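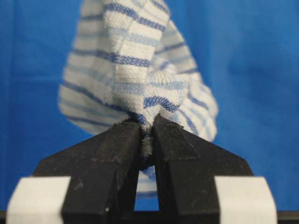
Pladorora House List
Subject: Re: Towels, again (and how do we fold the stripy ones?)
From: Greer MacKinnon
To: pladorora-house
Month: July

Dear all, and Gilang in particular,

What a nice long message to come home to. I read it standing up in the kitchen with my coat on and then had to sit down and read it again with a cup of tea, as there was a lot in it and I have opinions on nearly all of it. I've left most of Gilang's message in below, for the benefit of those who only get the digest, and I'll try to take things in order, though you know what I'm like.

Gilang Kwok wrote:

> Hello everybody,
>
> We had our fortnight at the house and it was lovely, thank you to
> whoever left the rhubarb. I have a few questions about the linen
> cupboard which I hope aren't silly. This was our first summer and I
> would rather ask than do it wrong.
>
> First, the striped towels, the white ones with the blue. They had
> gone quite stiff by the end of our stay. I washed them with the
> Jetau powder from under the sink and hung them on the Patent, and
> they came down like boards. Did I use too much? The scoop is
> missing so I was guessing with a teacup.
>
> Second, is there a proper way to fold them? When we arrived they
> were in rolls. In the notebook it says thirds. Catherine told me
> halves when I rang her. I did some of each and I'm sorry to whoever
> came in after us and found the shelf looking like that.
>
> Third, one of the bath towels has a pulled loop near the hem, quite
> a long one. I didn't like to pull it or cut it so I left it on the
> chair in the back bedroom with a clothes peg on the place.
>
> Best wishes to all,
> Gilang

Not silly in the least. I have been coming to the house since my two were small enough to be dried in a hand towel and I still ring Catherine about things.

On the stiffness. Yes, I should think it was the teacup! Jetau is strong stuff and a level teacup would do the whole house, sheets and all. The trouble with too much powder is that it doesn't all rinse out, and what stays behind dries in the loops and holds them flat. I'd put the stiff ones through again with no powder at all, just water, and if you're feeling patient do it a second time. My mother put a splash of white vinegar in the drawer and I do the same, and no, they don't come out smelling of chips, whatever Ruaridh may tell you. Please don't anybody use softener on them. It makes them feel marvellous in the cupboard and then you get out of the bath and the water just slides about on you.

The other half of it is the shaking. I can't say this strongly enough. When a towel comes out of the machine it has been wrung into a sort of rope, and if you lay it over the Patent like that it will dry like that. Take it by the two corners of a short end, stand well back from the lamp, and give it a proper crack, three or four times, then turn it round and do the other end. You want the loops standing up before it dries. It's good for the temper as well. Beathag used to do hers off the back step and you could hear it down at the gate.

And then do spread them on the airer with a bit of room. The Patent is a good old pulley and it will take a great deal of weight, but people see all that rail and load it up double, and the inside layer stays damp till the following morning. One thickness, long side down, and swap the ones at the wall end with the ones near the stove before you go to bed. If it's a fine day, put them outside and bring them in for the last 30 minutes over the stove. That softens them off beautifully.

I've written to Gunn's about a new scoop, by the way. They were very kind about it and said they'd put one in with the next order of soap. Until then there is a dessertspoon on a string inside the cupboard door, and two of those, level, is a load. 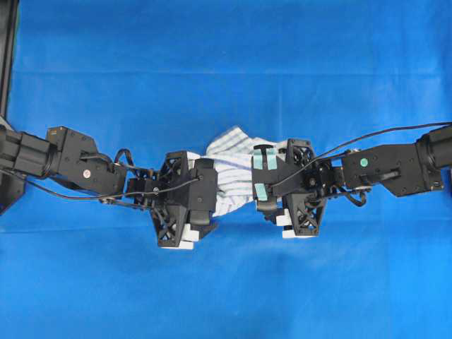 Held over the blue cloth.

Now, folding. I can see this one becoming a correspondence, so let me say what I do and why, and then you may all write in.

The notebook says thirds and the notebook is right, but it was written for the old towels, which were narrower, and it doesn't say thirds of what. Here is the whole business for the bath size, at least. Lay the towel out flat on the bed with the long side towards you. Smooth it from the middle outwards with your forearms, which gets rid of far more creases than your hands will. Bring the two short ends together, left over to right, and pat it down. Now fold in thirds the other way, the far edge in towards you and the near edge up over the top. Last of all fold that in half, and put it on the shelf with the rounded fold facing out and all the edges at the back.

The stripes are a great help in this if you let them be. If you've picked the towel up straight, they'll lie on top of one another when you bring the ends together, dark over dark and pale over pale, and if they wander off at an angle you know you've got hold of the wrong bit and can start again before you've gone too far. I find children are very good at this. Mine used to do it as a sort of matching game. What doesn't work is trying to fold one in mid-air on your own, because it twists, the stripes all run together to the point where you're holding it, and you end up tucking it under your chin and losing a corner.

The rolls, I'm afraid, were Ruaridh. He read somewhere that you could get more on the shelf that way, and perhaps you can, but they come undone the moment you take one from the bottom and then you have the lot on your feet. Ruaridh, I say this with love. The hand towels can be rolled if you like, and put in the basket in the bathroom, where they look very smart.

As for Catherine's halves, I rang her myself last night to get to the bottom of it. She says she meant the tea towels. She also says that if you do fold bath towels in halves they stick out past the front of the shelf and the door won't shut, and she had wondered why the door was open. So we are all in agreement, or near enough.

Now the pulled loop. You were quite right to leave it alone and the peg was an inspired idea, I shall be stealing that. A pulled loop on a terry towel looks like a disaster and isn't one. Never pull it, as you say, or you'll draw up the whole row behind it. Snip it level with the others with the small sharp scissors (the ones in the button tin, please, not the kitchen ones) and it will be perfectly all right. The loops are only the pile, they aren't what holds the towel together. If the pull is right in the hem, then it does want a stitch or two. I'll look at it when I'm up and do whatever it needs.

A few other cupboard matters while I have you.

We have 14 of the striped bath towels now, and I'd like to keep it at that. Several kind people have offered us their spares, and I'm grateful, but the shelf is the shelf. If you have very old towels going begging, Beathag Lindsay takes them for the dogs and will bless you for it.

Catherine asked what weight we should look for when we do come to replace any. The ones we have are 500 grams to the square metre, according to the receipt, and I'd not go heavier. The thick hotel sort are very grand but they take for ever to dry in that house, even in July, and you'd need the strength of ten to shake one.

Wash the new ones by themselves the first time. I know they say the blue is fast. I have a grey pillowcase here that says otherwise, or it was white when it went in, and I've become rather fond of it.

Could whoever is in next have a look behind the tank for the missing bath mat? I've looked, Catherine has looked, and it must be somewhere. It's the cream one with a bobbly edge.

And Gilang, please don't fret about the shelf. The family who came in after you wrote to say how clean everything was and how nice it was to find the kettle filled, and didn't say a word about the towels. The rhubarb was Catherine's. She says there will be more if you're up again before the end of the season, and that you're to bring a bag.

With love to all, and do shake your towels,

Greer

P.S. Ruaridh Lindsay has just rung to say he still prefers the rolls and will be writing to the list himself.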